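31 January 2025

Last day of January, thank goodness. It has felt about three months long, and I've had a cold for most of it.

I finally rang Sudorent about the boiler. It's been making that knocking noise again, usually just as I've dropped off, and I lie there waiting for the next one like a fool. They kept me on hold for 7 minutes and then told me the part is 85 pounds, plus the visit. I said yes before I could talk myself out of it. He's coming in the morning, so I must clear the cupboard under the stairs tonight (I won't, I know I won't).
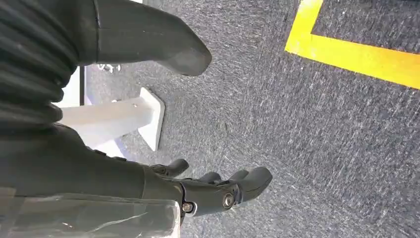 Walked to Hajdu for bread afterwards and came home with bread, a poppy seed roll and a jar of pickled peppers I had no plans to buy. The peppers are very good. I had them with cheese on toast, standing up, and then had the same again. The rain held off until I got to the corner, and then it came down sideways — my left boot is letting water in, and I've stuffed it with newspaper by the radiator.

Spent the afternoon looking at trains to Prirneritz. I've wanted to go since I read that book about the salt mines, and if I book for the spring there's a sleeper with only 2 changes! The little guest house by the lake looks lovely.

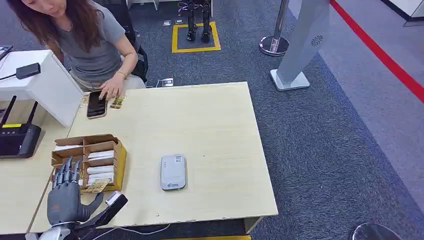
It sits around 900 metres up, so I'd want a proper coat, and mine has a broken zip. Everything leads back to spending money. I've left the page open on the computer and told myself I'll decide after the boiler bill comes.

Soup for tea, leek and potato, too much pepper. Two chapters of my library book and now bed, with the window shut for once. Must remember to put the bins out.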